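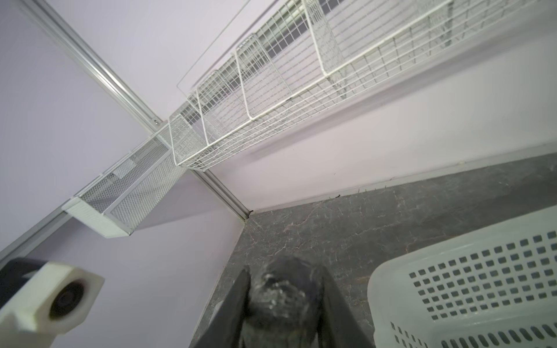

Storage rooms and water pressure: an interview with Océane Zacharias

Océane Zacharias has managed the hot water systems at the Valivside apartment complex since the second phase opened. The site has 4 buildings on one recirculating loop, fed from a plant room in the basement of the Dolenby building. Her work is mostly balancing: making sure the return temperature at the far end of the loop stays close to the return temperature at the near end.

"People call about pressure," she says. "Most of the time the pressure is fine. They're waiting too long for hot water, and they describe that as weak."

The loop was designed with manual balancing valves on each riser. The settings were recorded at handover and then left alone. When Zacharias took over the site she compared the valve positions with the commissioning sheet and found that few of them matched. Plumbers had closed risers for repairs and reopened them by feel.

"A balancing valve is not a shutoff valve, but it has a handle, so it gets used as one," she says. "Once you lose the setting on one riser, the flow in all the others moves too."

Her first step was to separate the two jobs. Each riser in the Huvard and Tavares buildings now has a ball valve upstream for isolation, and the balancing valve has a locked memory stop. The second step was to measure. She put strap-on temperature sensors on every return and logged them for a full week before changing anything.

The logs showed the farthest risers running cool from early morning until the middle of the day. The pump was large enough. Too much water was taking the short route through the Dolenby risers and going straight back to the plant room.

"You throttle the near ones first," she says. "Small changes, then wait a day. If you adjust the whole loop in one afternoon you have no idea what you did."

She kept the pump at a fixed speed throughout. A variable-speed pump would respond to each valve change and make the readings harder to compare. It was switched back to automatic control in May, after the last riser had been set.

Records take up more of the job than she expected. The complex meters 3,205 gallons of hot water on an ordinary day, against 2,030 before the Tavares building was occupied, and the old commissioning sheet reflects the smaller figure. She has written a new one. It lists the valve size, number of turns open, and return temperature for each riser, with 2 columns left blank for later checks.

Asked whether thermostatic valves would have been simpler, she is cautious. They adjust themselves, but they can also stick, and debris from old steel pipe is a common cause.

"I'd fit them in a new building," she says. "In this one I would want to flush the pipe and put in strainers — and then I would want to see what the strainers caught."

The next round of readings will cover the Huvard risers, beginning at the top floor.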